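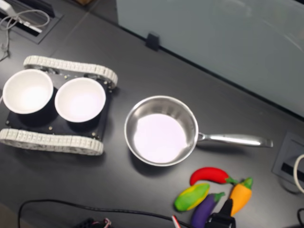
Part 2: Setting up the soup game

Right, you've got your play kitchen box open and the little ones are already circling, so let's get the table ready! I've run this game with my own two and with the Tully playgroup (hello, all of you), and this is the order I'd do things in.

1. Clear a table and wipe it down. A dark top is lovely for this, as the colours of the veg really stand out.

2. Put your saucepan in the middle. I use a proper stainless steel one from the kitchen because the play ones feel flimsy to me. Turn the handle so it points along the table and doesn't poke out over the side.

3. Set out two white bowls on one side of the pan. Leave them empty for now – filling them is the best bit.

4. Tip the soft vegetables out on the other side, in a heap. You want the chilli pepper, the corn cob, the aubergine and the carrot. Don't line them up neatly, rummaging is half the fun.

5. Call out an order ("carrot and corn soup, please!") and let the cook find the veg, pop it in the pan and serve it up.

Note: with older children I set a kitchen timer for 20 seconds per order. It gets very silly very quickly.

Caution: if you're using a real pan, make sure it's completely cool and hasn't just come off the hob. Check the rim for rough spots too.

Caution: china bowls will break if they're dropped, so swap in plastic ones for toddlers.

Washing the veg: mine go in a pillowcase on a cool, gentle wash, then dry flat overnight. Check the label on yours first, and please keep them off the radiator (I've ruined a leek that way).

For putting everything back in the box, go to Part 3.

Danish Kiani, updated 1/14/25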